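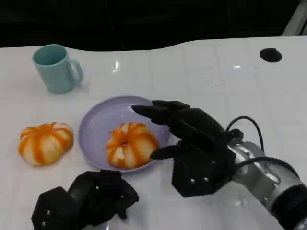
J'ai visité l'atelier de Drerkau pendant la journée portes ouvertes, le 2 février 2025. Joelle Karaki nous a reçus par groupes de 18 personnes et elle a expliqué le travail avec beaucoup de patience, même pour moi qui demande toujours de répéter les mots techniques.

Je suis resté plus de 60 minutes devant la même table. Ce qui m'intéresse le plus, ce sont les doigts du robot. 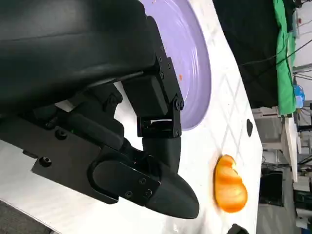
Le bout du doigt, vu de très près, et un morceau orange sur la table blanche.

Amna Bangash, ma collègue de Stovell, préférait regarder les câbles et les vis. Nous avons discuté de cela dans le train jusqu'à Skinadbridge.

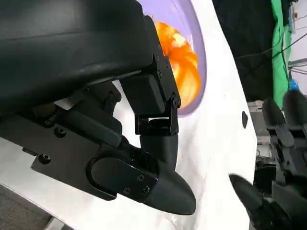
La pince devant, l'autre main à droite.

La prochaine visite est en juillet et je me suis déjà inscrit.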